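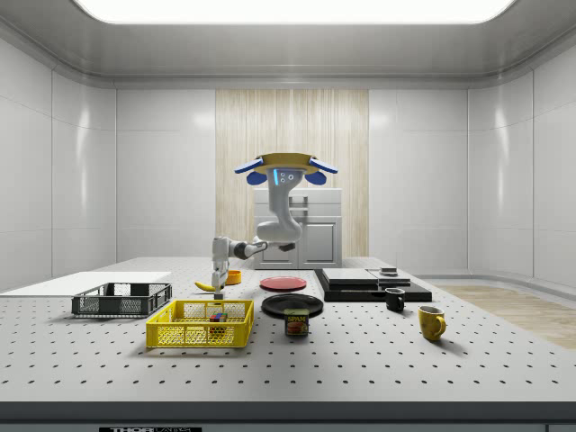
# Manolakis Brings Out a Ground Fault Locator for Substation DC Systems

**Rullbridge, 22 April 2026** – Manolakis has begun shipping the Clorness, a portable instrument that helps maintenance crews find ground faults on the DC supply circuits of a substation while those circuits stay in service. It's the first handheld product from our Rullbridge shop, and we're very happy to see it heading out the door!

Anyone who has chased a DC ground knows how the day usually goes. The panel shows a ground on the positive or negative side, the drawings are two revisions old, and the old way of narrowing it down is to open breakers one at a time and watch the meter. On a live protection circuit that takes a lot of phone calls and a lot of nerve.

The Clorness works with the breakers closed. A small signal source connects between the DC bus and station ground and puts a slow, low-level test current on the system. The technician then walks the panels with a clamp, closing it over each feeder in turn. A feeder carrying the fault shows a reading and an arrow pointing toward it, so the crew can follow the wire from the main panel to the sub-panel and on to the terminal block, marshalling box or (very often) the one junction box that fills up with water every spring. 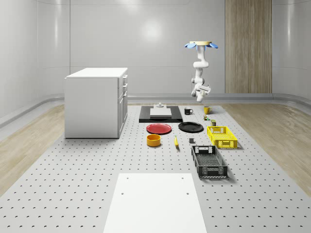
Long cable runs can confuse this kind of search, as the cable itself stores some charge and can look like a leak to ground. The Clorness separates the two effects and shows them as two numbers on the screen. In testing, it picked out faults as high as 50 kilohms on systems with long control cables, and the low-end faults that trip alarms came up within the first sweep of the clamp.

"The part I love is the arrow," said Jamshid Bagheri, who led the design work at Manolakis. "We had an early version that gave you only a number, and you had to remember what you'd read at the last panel and compare. The crew at Costcombe handed it back to us with a strip of tape on the front and an arrow drawn on the tape. They were right, and we went back and built it in."

The Costcombe trial began in December and covered 35 feeders in an older switchyard with a mix of original wiring and newer relay panels. Crews there used the locator on standing grounds that had been on the work list for a long time, and their notes shaped the menu layout, the strap and the length of the test leads.

## What comes with it

- Signal source with fused leads
- Handheld receiver with backlit screen
- 2 clamps, one for single wires and one for bundled cable
- Hard case, charger and printed guide

The receiver stores up to 1000 readings, each tagged with a feeder name the user types in or picks from a saved list. Readings copy to a computer over a USB cable as a plain text file, with no special software needed.

The test current is limited at the source so that it stays well under the level that would pick up sensitive relays. Users can lower the limit further, and the guide has a section on choosing a setting for stations with older auxiliary relays. We'd ask everyone to read that section before the first connection.

## Ordering and training

The Clorness is available now directly from Manolakis. Current owners of our fixed battery chargers can add it to an open order. A hands-on class will be held at the Rullbridge shop, using a practice panel wired with faults that Jamshid has hidden himself, and he's promised to be at every session to give hints.

## About Manolakis

Manolakis designs and builds DC power and test equipment for substations and small generating plants. Design, assembly and repair are all done in Rullbridge.

**Press contact:** Jamshid Bagheri, Manolakis, Rullbridge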